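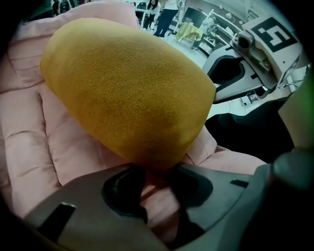 Textiles and Everyday Materials
Handout 8: Pile, fleece and why fabrics pill

Last time we finished woven structures, so bring your notes on warp and weft, but for this unit you can mostly set them aside. Fleece starts out as a knit, and knits behave in their own wonderful way.

1. How fleece is made

A knitting machine makes a base fabric with extra loops on one or both faces. Wire brushes then pull at those loops and break many of them open (this step is called napping, or raising). What you get is a forest of loose fiber ends standing up from the base. A shearing blade trims them to an even height, and a final tumble curls the tips together.

Everything people like about fleece comes from that forest. It holds still air, and still air is a very good insulator. Most fleece is polyester, and polyester takes up almost no water into the fiber itself, so a spun-out fleece dries quickly. I still find it marvelous that so much warmth comes from something that is mostly air!

2. Pilling

Now the part everybody has an opinion about. Pills are the little balls of tangled fiber that show up on sweater cuffs, couch cushions, soft toys and the seat of your favorite sweatpants. They form in stages:

Fuzz. Rubbing works fiber ends up out of the yarn.
Tangle. Neighboring ends wrap around each other, often picking up lint on the way.
Growth. The ball draws in more fiber and tightens.
Wear-off. The anchor fibers break and the pill drops away.

The last stage is where fibers differ. Wool pills readily, but its fibers are fairly weak, so the pills tend to fall off with use. Polyester is strong. The anchors hold, and the pills stay put for years. So a stronger fiber can give you a worse-looking surface – a lovely puzzle, and one that comes up on the exam nearly every October.

Staple length matters too. Short fibers have more ends per inch of yarn, and every end is a possible pill. Tighter twist helps by locking the ends in, though it costs you softness.

3. Testing

In lab we use the tumble method. Samples go into a cork-lined chamber with a spinning paddle, and afterward you grade each one from 5 (no change) down to 1 (severe). Grade under the angled lamp, never the ceiling lights, and write your grade down before you talk to your partner.

We will also run the flat rubbing test on two fabrics from the sample library, Grenisska (brushed on both faces) and Novcombe (brushed on one). Stop and look at 127 rubs, again at 656, and finish at 2,000. The fuzz stage is easy to miss if you only look at the end. I love the middle reading on Novcombe, so take your time over it.

4. Color and pile

Pile changes how a color looks. Fiber tips scatter light, while the gaps between them trap it, so one dye lot can look pale from one side and deep from the other. Stroke a piece of velvet and you'll see it. When you cut a pattern from pile fabric, keep all the pieces running the same way.

5. For next class

Read the Curard chapter on finishing, sections 2 and 3. The Lüthi reading is optional, but the part on singeing (burning off surface fuzz with a gas flame!) is great fun.

Wear something old that pills and bring a hand lens. Lab write-ups are due 15th March.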